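Wood plank floor: gap opening along baseboard in heated room

Kojo Tetteh
2022-07-18

Room has a floating plank floor over a slab. Since October a gap has opened along one wall, wide enough to take a coin on edge. Humidity indoors drops when the heat is on. 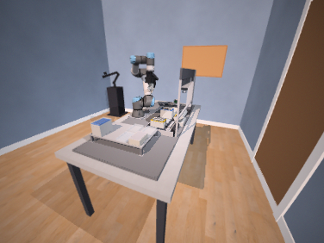

The planks are click-lock, laid by the previous owner. Do I need to lift the whole floor, or can the rows be pulled back from one side?

Alun Rees

Check the expansion space first. Pry off the baseboard on the opposite wall. If the planks touch the wall there, the floor has shifted as one piece. To move it back:

1. Clean the last row with alcohol.
2. Stick a pull block to it with double-sided tape.
3. Tap with a rubber mallet, 4 or 5 light blows, then measure.

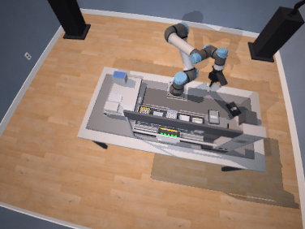

4. Fit spacers before the baseboard goes back on.

Nail the baseboard to the wall, never to the floor.

Nerys Eynon

Just caulk it. Mine has held for seven years.

Shufen Yan

Caulk will tear at the next heating season if the floor is still moving. Log the humidity for a month before doing anything. 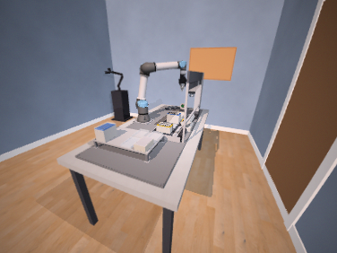 Plank floor under a white-topped table

Also look for heavy furniture pinning one side.

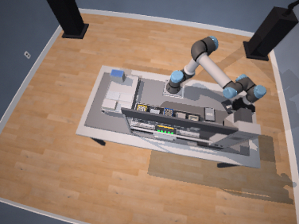
White baseboard along the back wall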